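I have been told for years that a checklist makes any bench job safer, and I've stopped believing it. In December our repair room at Gronton adopted a 31-line sheet for taking in used memory boards. Dušan Michalík wrote it, and he is a careful man. I still think most of it is padding. 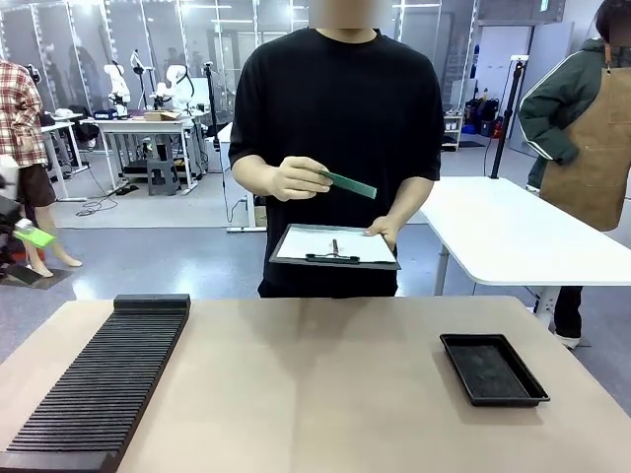 Paperwork has a way of eating the hand you need for the work. Lenka Sokol says the sheet catches mistakes, and maybe it caught a few. But look at the posture it asks for: a clipboard held flat at the waist with one hand, pen lying lengthwise on the page, while the other hand pinches a long thin green board by itself. I was taught to hold a board with both hands or put it down. There is a long slotted rack on the table and a tray with a dark lining, and either one seems a better place for a board than the air at chest height.

The usual answer is that we handle up to 200 boards in a batch and memory fails. Fine. Then write down the serial number and the fault, and do it with the board parked in a slot. Two lines would cover it. The other 29 ask whether I did things I would tick off anyway, half asleep, and a row of ticks tells Dušan only that I own a pen.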